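Netden Community Help > Robotics > Clubs and Student Projects

Our club robot picks up the right bottle but keeps nudging the ones next to it. Any ideas?

Posted by brikbridge_robots

Hi all, first post from me so be gentle! I help run the after-school robotics club at Brikbridge and this term the older lot are doing a shop restocking project. The robot has two hands with proper jointed fingers, and the job is to move drinks between a basket on the floor and a set of shelves without knocking anything over. Two students drive it and the rest keep score and argue about the score.

We've logged 236 tries so far and want to reach 500 before the end-of-year show in July. The trouble is the neighbours. Picking a bottle that stands on its own is nearly always fine. As soon as there's another one close by, the back of the hand catches it on the way in and we get a wobble, or worse, the whole lot goes down like skittles.
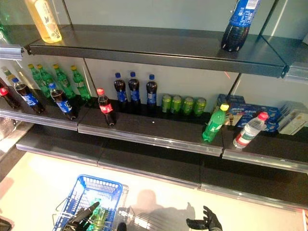 Spacing is what I'd like to get right before we do any more tries. At the moment the students put things wherever they like, so one run can be dead easy and the next one horrible, and then we compare the two as if they were the same test. Take the middle shelf in the middle section: there are three blue-capped cola bottles towards the back, the first two close together and then a slightly bigger gap before the third, and straight after that you're into the four green cans, which are packed in a tight row. The red-capped cola near the left front is a doddle by comparison. I'd love to know how other clubs deal with this. Do you fix a gap and stick to it? Do you put the hard ones at the back or the front? And does anyone have a trick for cans, as our fingers are really too fat for them?

We can't change the hands (not in the budget, I asked) and the shelves have to stay where they are. Everything else is up for grabs.

Thanks in advance!

Posted by tealights_and_torque

Ooh, we did almost this exact thing with a sixth form group last year, only with tins of soup, so I have feelings about it.

Fix the gap. Get a strip of card the width of your robot's hand plus a finger, and whoever sets up the shelf uses it between every pair of items. It takes a minute and it stops the arguments. Then, once they're getting a decent score, swap to a narrower strip and call that level two. We had 5 strips by the end and the kids got weirdly protective of them. Write the strip number next to every try in your log or you'll never untangle it afterwards (ask me how I know).

Start with your front row and work backwards. If the hand has to reach over a bottle to get to one behind, that's a different skill and I'd score it separately. Your yellow-capped green bottles on the left have two of the blue-capped colas in front of them, so a student going for those is doing something much harder than the one who gets the red cap, and it isn't fair to give them the same points.

For the cans, we never found a way of grabbing one out of the middle of a row. Take an end one first, always. Come down from above if your shelf height lets you, with the fingers mostly closed, then open them just enough. We were using a Serrano arm with a much simpler hand, so your mileage may vary on that bit.

One more thing, slow the last part of the reach right down. Our lot drove at one speed the whole way in and I think half our knocks came from that. We made a rule that you stop, say "clear" out loud and then carry on. Felt silly for a session and then it was just what we did.

Posted by husonlad

put blu tack under the ones you dont want to move

Posted by gantry_gran

Please don't use Blu Tack, you'll end up with a lovely score and no idea whether the robot has hit anything! I judge at the Huson schools day and we did have a team try it.

I agree with the card strips. I'd add that you might throw out your early tries altogether, or at least keep them in their own pile. I know 236 feels like a lot to set aside, but if the layouts were all different and weren't written down, there isn't much you can compare. You could still get them to go back through the knocks and sort them by what got hit. Was it the item on the thumb side or the other side? That alone might tell you to approach from a different angle.

Also have a look at which hand they're choosing. Ours always used the right one out of habit, even for things over on the left, and the arm came in across everything else. We made it a rule that left-hand items get the left hand and had fewer knocks the same afternoon.

Posted by brikbridge_robots

These are brilliant, thank you both (and husonlad, the students are now calling you a genius, which isn't helping). We're cutting card strips at the next session and starting with 4 widths. I'm going to break it to them gently about the old log. Will post our scores once we've got a proper batch on the widest strip.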